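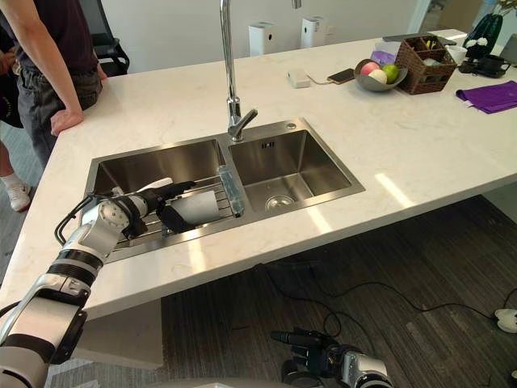 # Capítulo 4. La dureza del agua

Cuando empecé a dar clase de química general, dejaba este tema para el final del curso, casi siempre con prisas. Me parecía menor. Luego me mudé a una casa en Skakedwood, abrí el grifo la primera mañana, me hice un té y encontré flotando una película grisácea que no había visto en mi vida. Desde entonces lo doy en septiembre, y le dedico dos semanas enteras.

Vamos a empezar por lo que seguramente ya conoces: el cerco blanco en el fondo del hervidor, la ducha que cada mes echa menos agua, el jabón que en casa de tu abuela hace muchísima espuma y en la tuya casi nada. Todo eso tiene que ver con dos iones, el calcio (Ca²⁺) y el magnesio (Mg²⁺), que el agua va recogiendo al atravesar rocas como la caliza o la dolomía. A la concentración conjunta de ambos la llamamos **dureza total**, y la expresaremos en miligramos de carbonato de calcio por litro (mg/L de CaCO₃).

Ojo con esa unidad, que despista a todo el mundo el primer día. Decir que un agua tiene 300 mg/L de CaCO₃ no significa que lleve disuelto exactamente ese compuesto - es una forma de poner el calcio y el magnesio en la misma escala, como quien pasa todas sus monedas a euros antes de sumarlas.

## 4.1 Dureza temporal y dureza permanente

La parte de la dureza asociada al hidrogenocarbonato se llama temporal y se puede eliminar hirviendo el agua:

Ca²⁺ + 2 HCO₃⁻ → CaCO₃ + CO₂ + H₂O

El carbonato de calcio es muy poco soluble, así que precipita y se agarra a las paredes del recipiente. Ya tienes el cerco del hervidor. La dureza permanente, en cambio, va acompañada de otros aniones, sobre todo sulfatos y cloruros, y por mucho que hiervas ahí se queda.

Mi compañero Mohammed-Awal Essien, con quien compartí laboratorio en Holanda, hacía esta distinción con dos ollas y una pastilla de jabón. Hervía el agua en una de ellas, la dejaba enfriar, la filtraba y nos pedía que comparásemos la espuma con la del agua sin hervir. Le he copiado la práctica sin ningún pudor (la encontrarás al final del capítulo, con las cantidades ya ajustadas).

## 4.2 Un primer cálculo

En una muestra del grifo de mi cocina obtuve 264 mg/L de CaCO₃. La masa molar del CaCO₃ es de 100 g/mol, redondeando, de modo que la dureza equivale a 2,64 mmol/L. Si prefieres grados franceses, divide entre diez los miligramos por litro: 26,4 °fH. Es un agua dura, y mi hervidor puede dar fe.

Antes de seguir, busca el dato de tu municipio. Las empresas de abastecimiento suelen publicarlo, aunque a veces hay que rebuscar un poco entre los informes de calidad. Apúntalo en la primera página del cuaderno, con sus unidades, que lo vamos a usar en casi todos los problemas.

## 4.3 ¿Y por qué se corta el jabón?

El jabón de toda la vida es una sal sódica de ácidos grasos. En agua blanda se dispersa bien y forma micelas, pero en cuanto encuentra calcio cambia de pareja y aparece un sólido insoluble, esa especie de nata que se pega a la bañera. Hasta que no se ha gastado buena parte del calcio y el magnesio, no hay espuma estable. Los detergentes modernos llevan tensioactivos menos sensibles y, a menudo, sustancias que secuestran esos iones. En el apartado siguiente veremos una de ellas, el EDTA, y la usaremos para valorar nuestra propia muestra.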